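Practice board for fitting computer parts – how do I stop the pieces working loose?

Posted in Workshop & Repairs
Viewed 623 times

purnham_shed
I help out at a repair morning in Purnham on Tuesdays and we want something people can practise on before they open up their own PC. The idea is a flat plate fixed upright, with holders for a processor, a stick of memory and an expansion card, all from dead machines. No power to any of it. People take the parts out, put them back and get a feel for how they sit.

My first try was a sheet of hardboard with holders glued on. The memory holder came off within a fortnight and the processor drops out if you knock the bench. I have a budget of £29 left. Should I screw the holders on, and does the plate need to be upright at all? I thought it would save bench space. 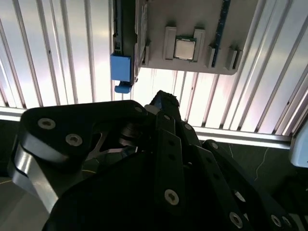
The other thing I can't settle is how tight to make the slots. If they grip hard, beginners push too much and bend something. If they are slack, the card leans. I have a few old cards to try, all slightly different in thickness.

marwat_bits
Screws, every time. Glue on hardboard only holds the top layer of the board and that peels away. Use M3 machine screws through the plate with a washer and nut on the back, two to each holder so it can't twist.

Upright is fine but put a rail or a batten along the bottom so the plate doesn't swing when someone pushes on it. For the memory, have a holder at each end of the stick and leave a little play in one of them. Both ends tight is a pain to line up. For the processor I'd use two side pieces with a channel cut in each, and a small stop at the bottom so it can't slide out.

On the slots, go slightly slack and line one side with thin felt. You can add a second layer for the thinner cards. I did 7 boards like this for the Cavport group and only had to redo the felt.

homden_lodger
just lay it flat?? then nothing falls out

purnham_shed
Thanks both. Flat would be easier but we share the bench with the sewing repairs and there isn't the room. I've ordered the screws and will try the felt. Does it matter if the processor has pins on the bottom?

marwat_bits
Use one without pins if you can find it. If not, pick one that is definitely dead and accept that the pins will get bent.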